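2022-04-09

Transfer rumor tracker, matching pass on the winter window set.

Reran the matcher on the full scrape with the new club alias table. Input is 3,461 items collected since the window opened, all from the Trokard feed. After removing reposts and translated copies, 3,093 remain. Yesterday's build kept more, but it was treating wire copy with a changed headline as a separate claim. Fixed by comparing the second and third paragraphs only and ignoring the headline and lead.

Player names are mostly fine now. Club names are still the weak point. "Buka" resolves to the first team even when the article is clearly about the reserve side, which inflates the count for their left back. Nisumberg has the opposite problem: three spellings in the feed, one of them missing from the alias table, so a loan that was reported everywhere shows up as a single-source rumor. Added the missing spelling by hand. Did not rebuild the table.

Ghasemi is both a midfielder and an agent. The matcher merged them. Split on role words within 12 tokens of the name ("signed", "minutes", "contract" against "represents", "client", "talks on behalf of"). Works on the cases I checked. "Contract" is ambiguous and will probably have to come out.
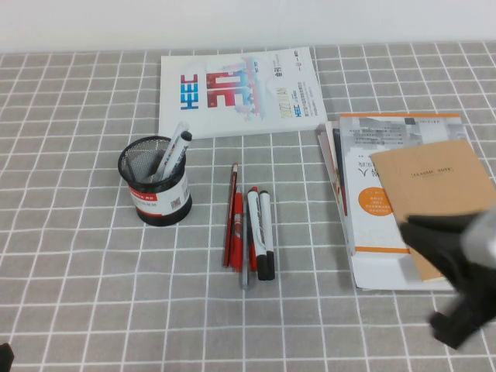 Booklet on the gridded cloth, cover up.

Hand labels: 299 items drawn from the deduplicated set, labeled by Zdislava and me separately as denial, interest, bid, agreed, or other. We disagreed on 118, too many to use. Most of the disagreement is between interest and bid, in articles where a fee is mentioned but no club is said to have offered it. Zdislava reads a fee as a bid. I read it as interest unless there is a verb of offering with a named club as subject. Marek Zelenák's original guideline from December covers neither case.

Proposed rule, to be confirmed with Zdislava Urban before relabeling:
- fee plus named bidding club: bid
- fee, no bidder: interest
- player quoted as staying: denial, even if a fee appears later in the piece
- captain or coach quoted on the player's behalf: denial, with secondhand flag set

Classifier not retrained. No point until the labels agree.

Open items
Reserve team suffixes for Buka and the other clubs with a B side.
Date parsing fails on "last summer" when the article is published in the off-season. Currently left blank.
Ask Marek whether the feed timestamps are local or UTC. Two denials are stamped earlier than the rumors they deny.
Relabel the disputed items first, then draw a fresh sample.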